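Kolik Hand-Held Gripper: Gallery

Stemard has been renting out the Kolik hand-held gripper since January. It is the tool we send to customers who want to record household tasks by hand before they put anything on a robot arm. The person holds the tool, does the job with it, and the camera on the tool records what the fingers are doing. The pages in the catalog cover the specifications. The gallery is for people who have asked what the tool is like in a normal home, with normal laundry and normal light.

Cloth is the most requested subject. Customers ask for it more than dishes, drawers or packaging put together, so cloth is what we cover first.

Small pieces of fabric
A thin piece of cloth gives the fingertips very little to hold. The advice we give is to close on a fold or a corner and lift slowly. Awuor Mollel runs our training calls and has new users practice with small pieces before they move on to shirts and towels.
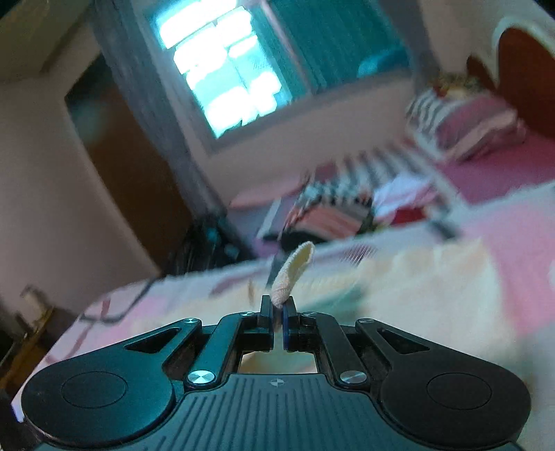 Users who rush the close tend to pick up the layer underneath as well. If that happens, open fully, back off and start the grasp again. Do not shake the piece free, as the recording then has to be trimmed by hand.

Working over a bed or a covered table
Soft surfaces are harder than a desk. The cloth below moves when you press on it, and patterned covers can make it difficult to find the edge of the item in the recording later. We still recommend recording on them. A set made only on a clean desk is of limited use to anyone building for bedrooms.

Light
Leave the room as it is. A bright window will wash out part of the picture at some angles, and most of our customers want that in the set. Rehema Nyanda, who checks incoming recordings, only sends them back if the fingertips cannot be made out.

What is in the rental
One gripper with the camera fitted
3 pairs of spare fingertips
A charger and a carrying case
Access to the Drorkel upload page for the length of the rental

The shortest rental is 30 days. A customer who plans to record 1000 grasps should allow for the full period with one tool, or take two tools and two people. Our longest household set so far has 252 separate recordings in it, all made by Olaia Cordero over one rental.

Known limits
The fingertips wear faster on rough cloth such as denim and canvas. Check them at the end of each session and swap them as a pair. The tool is heavy enough to be tiring after an hour, and we suggest a break well before that. It is not meant for wet laundry.

The Ansah mount, for customers who want to put the same fingers on an arm afterward, is a separate item and is not part of the rental. It ships with its own screws and a printed setup sheet.

Bookings and questions about cloth recording go to Felista Kioko through the contact form. Please say which rooms you plan to record in and how many people will be using the tool.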